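Speaker notes, two-arm coffee bench, Hepburn shared workshop evening
July 7, 2023. Talk slot is 15 minutes plus questions.

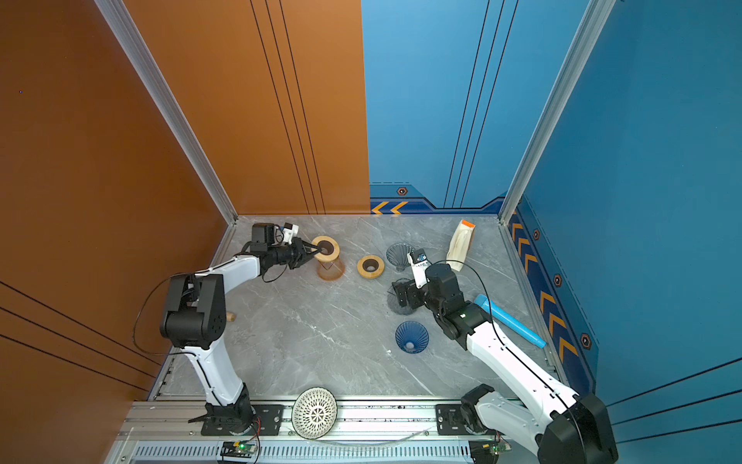

*Slide 1. Both arms at the pour-over stand and the cones.*

**Opening**

- Say what the project is in one line: two small arms on a rail, in a box, learning to set out and put away pour-over coffee gear. No water, no hot parts. The project name is Vukulari.
- Built at the Prernau shared workshop, evenings, starting in April.
- Ask who has built an arm before. If it's most of the room, skip the servo part.

**The box**

- Aluminum frame, orange wall on the left, blue walls at the back and right. Point at the corner posts on the slide.
- Marble-look floors get asked about. Short answer: I liked it, and the pegs show up fine on gray.
- The first version had no walls. People walked behind the bench all evening and every recording had a different background. Panels fixed that in one weekend.
- Chevrons and bolt emblems are decoration. Don't spend time on them.

**The arms**

- Both are bolted to black plates on the same rail. One rail means the distance between bases stays put when the bench gets bumped. Before that I had two clamps and measured again every session.
- Parallel grippers on both. Each has a small white camera mount on top.
- Cables: leave a loop at the elbow. My first try had the cable tied tight along the links, and it pulled a connector out when the arm reached forward. Show the loop on the left arm.
- Boards sit low, near the bases, green lights facing out. I want to see power status without bending down.
- Parts bill for the frame and panels was 399 dollars. Arms are separate, don't get drawn into the price of arms here, take it in questions.

**What they pick up**

- Wooden rings: the left gripper is closed around one on top of the wire stand. Good first object. Flat, stiff, same from every side.
- Dripper cones: much harder. The ribs catch the fingers and the sides slope, so a grip that is a little high slides off.
- The clear blue cone is the worst of them for my cameras. It looks different each time the light changes. I would start with dark ones if I did it again.
- Paper bag stays near the back corner. It folds when pushed, and I have no good answer for it yet.
- Lattice bowl: fingers can go through the openings and get stuck. I move it by hand for now.

(Pause. Drink water. I talk too fast in this part.)

**Recording and training**

- I drive the arms by hand to make the recordings. So far 1858 are kept.
- I throw out any run where I hesitated for more than a couple of seconds. I was keeping them at first and the arms learned to hesitate.
- Training runs overnight on the workshop computer. Sign the sheet at Prernau before using it.
- Ring onto stand works most of the time. Cone onto ring works when the cone starts upright. Upside-down cones still fail, and the arm pushes them toward the wall.

**Mistakes worth mentioning**

- Mounted the right arm backward on its plate. Lost an evening.
- Power supply too small for both arms lifting together. One would sag when the other started.
- Changed the lamp halfway through a set and had to redo the set.

**Next**

- A handoff between the arms, ring first.
- A lid with a fixed lamp inside.
- Gomordale workshop wants to build a copy, so I'm writing up the frame cuts. Copies of the cut list are on the table by the door.

**If time runs short**

- Drop the mistakes section and go straight to Next. Leave slide 1 up for questions.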